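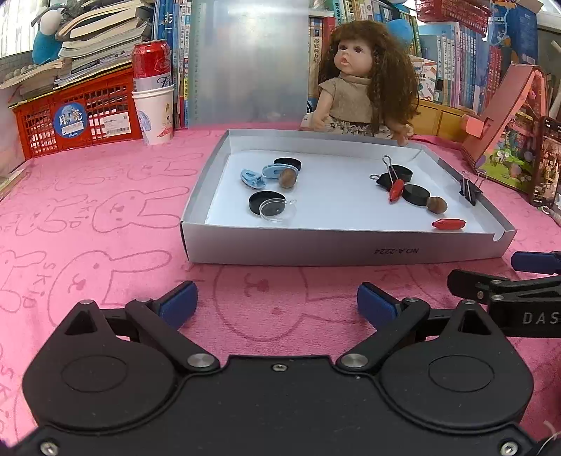

Figure 6. Small parts in a shallow cardboard tray.

Section 6. Setting up a practitioner profile

This section explains how to create and publish a profile in the Drullier staff directory. It is intended for ward administrators and practice education leads at Pronorgate and at the Flumasholm community sites. Profiles are visible to colleagues across both organisations and, where the practitioner agrees, to patients and their families.

6.1 Before you begin

Make sure that you have the following to hand:

The practitioner's registration number and the date on which it next falls due for renewal
A list of qualifications, with the awarding body and year for each
A short career history, approved by the practitioner
A signed consent form if the profile is to be shown to the public

You will need editor rights for the ward or team concerned. Requests for editor rights are handled by the directory manager, Gisela Zapata, and are normally granted within two working days.

6.2 Creating the profile

1. Sign in to Drullier and select People, then New profile.

2. Enter the practitioner's name as it appears on the professional register. A preferred name may be added in the second box and will be used in the heading of the public page.

3. Choose the field of practice from the list. Where a practitioner works in more than one field, select the one in which most of their hours are spent and add the others under Further areas.

4. Enter the registration number and press Check. The system compares the number with the name entered at step 2. A green bar means that the two agree.

Note: Overseas qualifications awaiting recognition should be entered under Qualifications with the status set to Pending. Do not enter a temporary number in the registration box.

5. Add qualifications in date order, earliest first. Use the abbreviations given in Appendix B.

6. Paste or type the career history into the Biography box. The limit is 2,000 characters including spaces. Text beyond the limit is not saved.

7. Select Save as draft. The draft is given a reference number, which should be quoted in any correspondence.

Caution: Drafts left untouched for 20 days are deleted and cannot be recovered.

6.3 Writing the biography

Biographies are written in the third person and in plain English. Begin with the present post and work backwards, or begin with qualification and work forwards - either is acceptable, but teams should keep to one order throughout. Membership of working groups may be included if it is current. Home addresses, personal telephone numbers and details of the practitioner's own health must not appear.

6.4 Approval and publication

1. Open the draft and select Send for approval.

2. The practitioner receives a message with a link to the draft and may accept it or return it with comments.

3. Once accepted, the profile passes to the line manager for a final check.

4. On the manager's approval, set the visibility to Staff only or Staff and public, and press Publish.

Caution: Do not select Staff and public unless the signed consent form has been uploaded. Publishing without consent must be reported as an information incident.

6.5 Records carried over from Ďurica

The former Ďurica directory held 1,166 records, of which 528 have still to be reviewed. These carry the label Imported and remain hidden from public view. Editors should open each imported record for their own team, confirm the registration details and follow the steps in 6.4. The review closes at the end of September, after which unconfirmed records will be archived.

For changes of name, transfer between sites and removal of leavers, see Section 7.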